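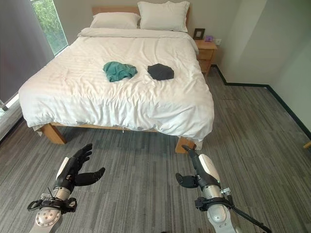 Two cloths on the bed, teal and gray. Head view.

Teleop or hand guiding for cloth folding?

treinholz wrote:
So I've been teaching our two-armed setup (we call it Jernoteo) to fold small cloths on a bed, all by remote control, and I'm stuck on how much of my data to keep. I have 317 demos and I'd say the teal cloth is my nemesis. The gray one I can do half asleep. The teal one I never grab the same way twice, and the policy copies every bit of my dithering – it reaches, backs off, reaches again, just like me.

Do I throw out the messy ones? Or drop the remote and move the arms by hand?

flullisix_fan wrote:
Keep the messy ones! I trimmed mine down to the pretty demos in June and the thing fell apart the first time a corner slipped. It had never seen anybody recover from a bad grab.

Ese O. wrote:
Disagree, sorry. Recovering is fine, dithering isn't. If you stop for a few seconds to think, the robot learns to stop too. Cut the pauses, keep the regrabs.

And please don't go hand guiding with multi-fingered hands. You can push an arm around all day, but who's moving the fingers? Plus you end up in your own camera views.

treinholz wrote:
Fair point about the fingers, I hadn't thought that through. On views, do you all train on the wrist one as well? Mine is mostly housing and carpet when the arm isn't over the bed.

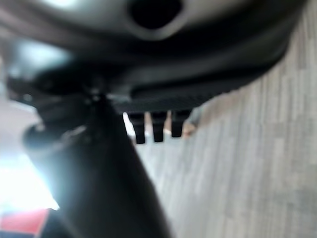 Yetunde Ekpo wrote:
I'd keep the wrist stream in. Mine looked useless for half of every demo too, and dropping it wrecked the last bit of the grasp, where the head view can't tell if you have one layer of cloth or two. Try training with and without it before you decide.

flullisix_fan wrote:
How many demos did you need, Yetunde?

Yetunde Ekpo wrote:
2,437 for towels, but I was greedy and wanted every starting pose. It was decent well before 2,000.

Ese O. wrote:
That's a lot of evenings in the headset – I'd sooner do fewer and vary the crumple more.

treinholz wrote:
OK, cutting pauses tonight, keeping the regrabs, and I'll run it both ways on the wrist view. Will post the folds, good or ugly.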